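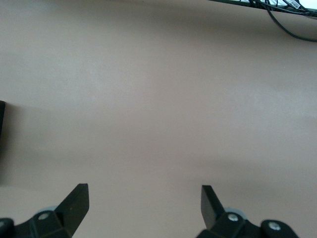 Wrist view, gripper open over the middle of the table.

Progress report to Rolland, July
Project: Clunitance – grasp recovery from wrist images only

The method works better than our first report suggested, a low bar. When a grasp fails, the policy now backs off, opens the fingers and looks again before trying a second approach. Of 153 failed first grasps, it recovered 114. The old version recovered 11, and Remedios Calvo maintains that several of those were luck.

The gain came from training on views with nothing between the fingers. We had been throwing those out as useless, with great discipline, for most of the spring.

Still open: shadows. The policy will sometimes reach for a dark patch on the tabletop with real conviction. Clotilde Hervieu is retraining with varied lighting – results in the next report. Cables at the table's edge attract it too, though less often.

Spending is on plan apart from replacement finger pads, which we underestimated. Thandeka Visser will send the revised line separately.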